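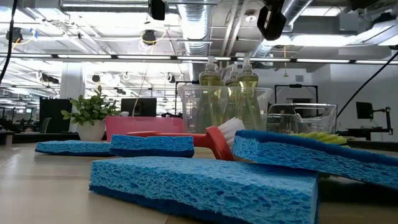
Blue sponges with a dark scrubber layer on a wooden tabletop.

Draditz Forum asks parliament to vote before troops leave Hirnell

Draditz, 9th November — The Draditz Forum on Foreign Policy today called on the government to bring its plan for Hirnell before parliament before any more soldiers are sent home. Under the plan, which was made known in August, 600 of the 805 soldiers now in the Hirnell mission would return by spring.

The Forum does not take a position against the return of the troops. It asks that members of parliament receive the full security report and have enough time to read it. Until now only a summary of 38 pages was given to them, and the part on the border roads was left out.

"Our soldiers have been in Hirnell for many years, and their families want them at home. We want this also," said Relu Dinu, chair of the Forum. "But the local police will have to guard the roads alone, and we have not seen any paper which says that they are ready."

Sơn Phí, who wrote the Forum's study on the mission, said that the question of local staff must be answered first. "Interpreters and drivers worked with our troops every day. The plan has one sentence about them — and it has no date in it."

The Forum also asks the foreign ministry to keep its office in Hirnell open after the soldiers have left, and to report to parliament every three months.

An open letter with these requests was signed by 1,000 people and was delivered to the ministry this morning. The letter and the study can be requested from the Forum's press desk in Draditz.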